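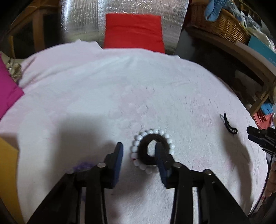
White beaded bracelet on a pink fleece blanket

I spent most of January as a mentor on the Fetholm small business program, and a few people have asked how it went, so I am writing it down while I still remember.

The program takes people who already sell something and want to sell more of it. We had 30 applications this time and took 15. Each owner gets a mentor, a desk if they want one, and a grant of 778 dollars paid at the start. You don't have to pay it back, but you do have to show receipts.

I was matched with Kwaku Arthur, who repairs sewing machines. His work is very good and his prices were too low. We spent the first two meetings going through his notebook to find out what he earned on each job. On some of them he was losing money once you added the parts and the bus fare. He raised his call-out fee after that. One regular customer complained and then booked him again.

Tetteh Frimpong had the harder job. His owner wanted to open a second shop before the first one covered its rent, and they argued about it for two weeks – politely, as far as I could tell from the next desk. She has put it off until the summer.

My one complaint is the paperwork. The final report form asks for a five-year forecast, and I don't think anybody with a one-person business can fill that in with a straight face. I told Fiifi Agyeman, who runs the office, and he said he would ask for a shorter form.

Kwaku and I are still meeting once a month. Next time we are looking at whether he should rent a van.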